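## 4. Gathering the demonstrations

Most papers of this kind spend a paragraph on the data and eleven pages on the network. We spent our year the other way about, and the section lengths follow. The network is described in Section 5, and a reader who knows the usual recipe will find little there to object to.

### 4.1 The task, as the arm sees it

Each demonstration consists of one person steering the gripper through one short job: fetch an item from a mesh tray, put an item back, or take hold of the cloth and move a part of it somewhere more useful. The jobs sound dull, and they are. They were chosen from a longer list drawn up with Sharada Achari, who had the good sense to cross out everything involving a knot.

The learner is given the wrist view and the joint readings, and nothing else. We did try a second, overhead view in the early months. It raised the scores nicely, and then we found that the policy had learnt to ignore the wrist altogether and would fail the moment anybody leaned over the table. The overhead view was dropped. What is left is a close, restless picture in which the fingers fill a good part of the view and the thing to be picked up is often behind one of them.
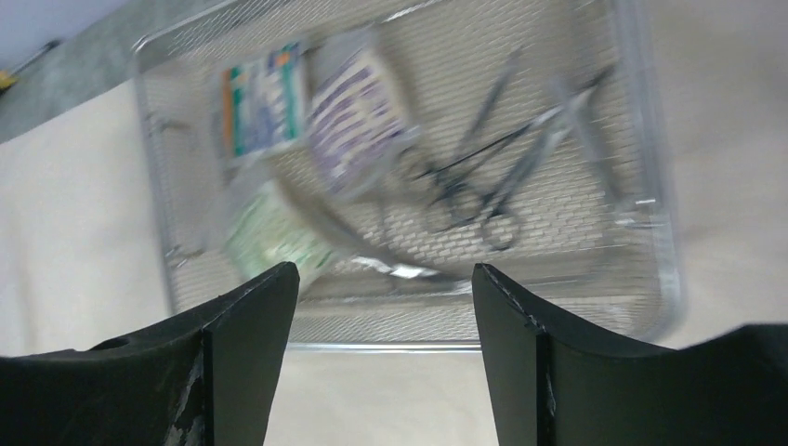
*Figure 3. Wrist view with the mesh tray between the open fingers. Images with this much motion blur are kept in the training set (see 4.3).*

Operators worked from the same wrist view as the learner, shown on a monitor at the control desk. This rule was unpopular. A person who can see the whole table will make small, clever corrections that the learner has no means of explaining to itself, and the early recordings are full of them: the arm drifts left for no visible reason and is proved right a second later. Once the operators were confined to the wrist view they became slower, clumsier and far better teachers.

Steering was done with the Promau hand controller, which has a trigger for the fingers and a thumb pad that we disabled after the first week. Recording, replay and labelling were handled in Trornetik, our own software, whose many faults are listed in the appendix by the people who wrote it.

### 4.2 Cloth and metal together

Earlier sets, the Adby collection among them, keep soft things and hard things apart. There is a folding task on one table and a picking task on another, and the policy is never asked to do both before lunch. We wanted them mixed. Slender instruments on white cloth are awkward in a way that neither is alone: they are thin and shiny, they lie nearly flat, and a fingertip that comes in a little too low takes hold of the fabric as well.

Item positions were not fixed. Before each demonstration the operator was told to leave the table "as you would if you had been called away", an instruction which produced more variety than the random layouts we had generated so carefully by script. The tray was sometimes in the middle of the view and sometimes well off to one side, and instruments could be in it or out of it.
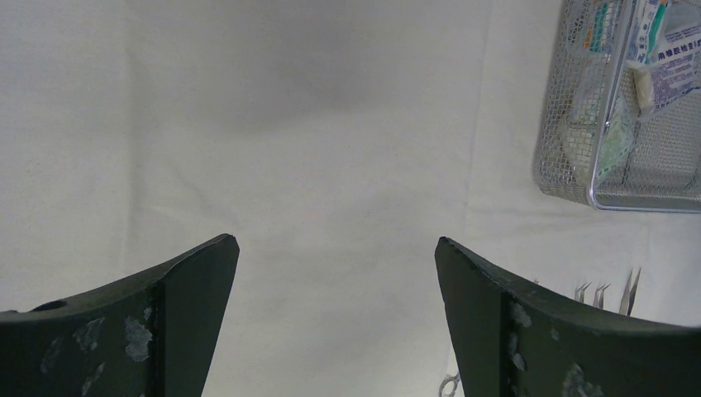 We recorded 4000 demonstrations in this way. Of these, 3000 were used for training and 700 were held back for testing. The remainder were thrown out, mostly for dropped joint readings, and in a few cases for reasons the log gives only as "no".

The labels are deliberately thin. Each demonstration carries the name of the job, the moment at which the fingers close, the moment at which they open, and a single mark for success or failure. An earlier scheme had 99 labels, including separate entries for "hesitates" and "hesitates, then regrets it". Two labellers given the same recordings agreed so seldom on these that we concluded they were describing each other.

### 4.3 What counts as a bad example

It is tempting to tidy. Blurred images look like mistakes, and our first cleaning script removed them without being asked twice. The policy trained on the tidy set was excellent so long as the arm stood still. As soon as it moved quickly it was looking at something it had never been shown, and it would slow to a crawl to make the world sharp again. We put the blurred images back and the crawling stopped.

Failed grasps were kept as well, provided that the operator went on to recover. A missed pick followed by a second try teaches the learner that a second try exists. A missed pick followed by a long pause and the end of the recording teaches it to give up, and it is a quick pupil in that respect – we have the test runs to show it.

Cloth grasps were the hardest to mark. Fingers that have closed on a fold look much the same whether they hold one layer or two, and the wrist view is of little help. We settled on a plain rule: the grasp succeeds if the fabric follows the fingers for the whole of the lift. The operators' notes on this point are more candid than ours, and one entry from the shared log is given as written.
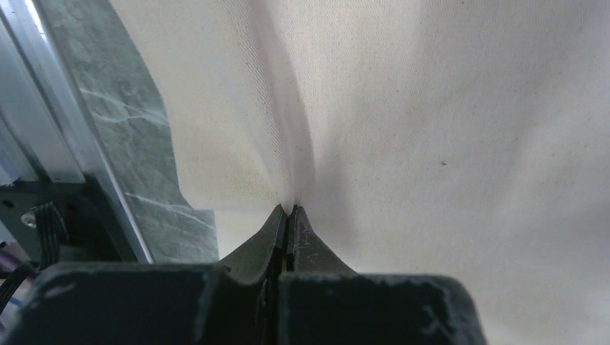
**Acharya Laboratory, March**

"Cloth again all morning. Pinch is fine if you come straight down and close before you pull. If you pull while closing you get a lovely long crease and then nothing. Have done it both ways on purpose, marked the second lot as failures. Please do not let anyone clean these out. Also the fingers are scuffed, and I would leave them scuffed, as the new pair will look different to the thing and we shall have to start again."

The advice was taken on both counts. The same pair of fingers was used for every recording in the set, and the deliberate failures form their own group, which is reported separately in Table 2. Leaving them out of training made the policy worse at cloth and no better at anything else. Section 4.4 deals with the operators themselves, and with how long a person can be expected to steer before the examples begin to show it.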